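From: Leonor Cunha
To: allotments-list
Date: 12 Jul 2024
Subject: Re: Water tanks and the standpipe rota

Graça Antunes wrote:

> Leonor, before this goes any further, can you say what the
> tanks would cost each plot and who would be responsible for
> cleaning them? My memory is that the Skarnis tank went green
> in its second summer and we ended up tipping the lot on the
> path. I am not against the idea. I would like to see it
> written down before anyone is asked to pay.
>
> Also, are we keeping the standpipe by the lower gate? Several
> people at that end can't carry cans up the slope.
>
> Graça

Graça, all,

The lower standpipe stays. It was never part of the proposal to remove it, and I'm sorry if my last message read that way. The one I suggested closing is the one behind the compost bays, which drips whatever washer we put in it and is used by two plots, one of them mine.

On cost. Patrício has a quote for four tanks of 500 litres each, second-hand, food grade, delivered to the top gate. Split between 26 plots it comes to less than most of us spend on seed potatoes. The stands are extra if we buy them, but there are enough old slabs behind the shed to build them up to can height, and I would sooner do that. The quote holds until the end of the month.

The green water at Skarnis was down to the tank. It was clear plastic and stood in full sun with no lid. The ones we have been offered are black and have screw lids. They will still need emptying and scrubbing out once a year, and I suggest December, when we drain the pipes anyway. I will put my name down for the first year.

Siting is the part I would like people to think about. The shed roof will fill two tanks without any trouble. The other two would have to go by the Dremisier fence, taking water from the lean-to, and the gutter there slopes the wrong way. I went up the ladder to check. It needs rehanging, with a new bracket at the far end, before it is any use to us.
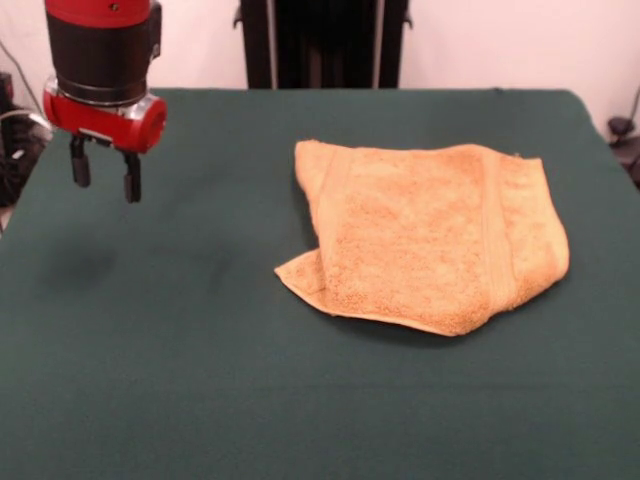
As for the rota, I propose we leave it alone until the tanks have been through one dry spell. At present even plots have the hose in the morning and odd plots in the evening, and apart from the muddle in June it has worked. If the tanks take enough of the load we can drop it next year.

Two smaller things. The hose connector on the top standpipe has gone missing again. If you have taken it home by mistake, please hang it back on the hook inside the shed door. And the Zerkance beans on the spare plot are ready, so please pick them while they are small. They go stringy very fast and the plants stop if they are left.

If you object to the tanks, reply to the list and not just to me, so that everyone sees the same thing. If you only want to say yes, a line to Patrício is enough.

Leonor
Plot 4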